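Learning Center > Money and Business > How Shops Work

How a Shop Decides What to Charge

Every item in a shop has a price. A pencil may cost less than a dollar, while a board game may cost much more. This page explains how shopkeepers choose those numbers and where the money goes after a customer pays.

Buying before selling

Most shops do not make the things they sell. They buy them from a company called a supplier or a wholesaler. A wholesaler sells large amounts at one time, often packed in boxes, and charges less for each item than a shop does.

Merja Jääskeläinen owns a small toy and stationery shop called Skuden. In August, before school begins, she orders 200 notebooks from a wholesaler named Leinonen. The price she pays for each notebook is called the cost price. The price her customers pay is called the selling price, or retail price.

What is a markup?

The selling price is higher than the cost price. The amount added is called the markup. If a notebook costs the shop 81 cents and is sold for $1.21, the markup is 40 cents.

A markup is different from a profit. Profit is the money left after all of the shop's bills have been paid. The 40 cents from each notebook must first help to pay for:

- rent for the building
- electricity and heating
- wages for the people who work there
- bags, receipt paper and cleaning supplies
- taxes

Some of the money is also used to buy more goods. A shop that spends everything it earns will soon have bare shelves.

Why do prices change?

A shopkeeper may lower a price for a short time. This is called a sale. Sales can help a shop clear out goods that are not being bought, such as calendars after the new year has started. The shop earns less on each item, but it gets back some of the money it spent and makes room for something new.

Prices can also rise. If the supplier charges more, or if delivery becomes more expensive, the shop may have to raise its own prices as well.

Shopkeepers also look at what other shops charge. If Skuden sells a puzzle for much more than Tredetti, a larger store on the same street, families may decide to buy it there – unless Skuden offers something extra, such as free gift wrapping or helpful advice.

Try it yourself

Set up a pretend shop at home or in class. You will need a table, some paper, a pencil and 6 small items to sell.

1. Choose a name for your shop and write it on a sheet of paper.

2. Give every item a cost price. Write these prices in a list and keep the list behind your counter.

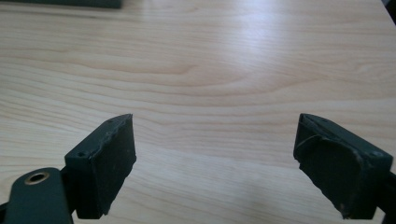 3. Add a markup to each item and write the selling price on a paper tag.

4. Invite a classmate or a family member to shop. Record each sale.

5. Add up all the markups on the items you sold. Take away $2 for rent. The amount left is your profit.

If the answer is less than zero, your shop has made a loss. Change one or two prices and play again.

Words to know

Cost price: what the shop pays for an item.
Markup: the amount added to the cost price.
Wholesaler: a business that sells goods in large amounts to shops.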